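Re: [toolshare] Brandão bins for the lending shelf

> The Brandão bins hold up for 30 years, it says so in the
> catalog. Let's order 7 before November.

Does it say who tested them? Brandão hasn't been in business that long. I'd want one on loan first, full of clamps, for a whole winter.

A blue plastic bin on a tabletop tells me the color and little else.

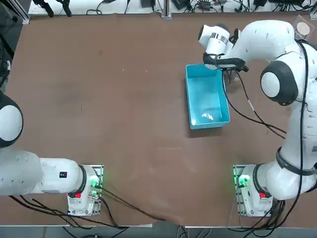 2. Price. Bason wants 1390 for the set, lids extra. Rasari quoted less and then went quiet. I don't trust either number until it's in writing.

3. I vote no for now.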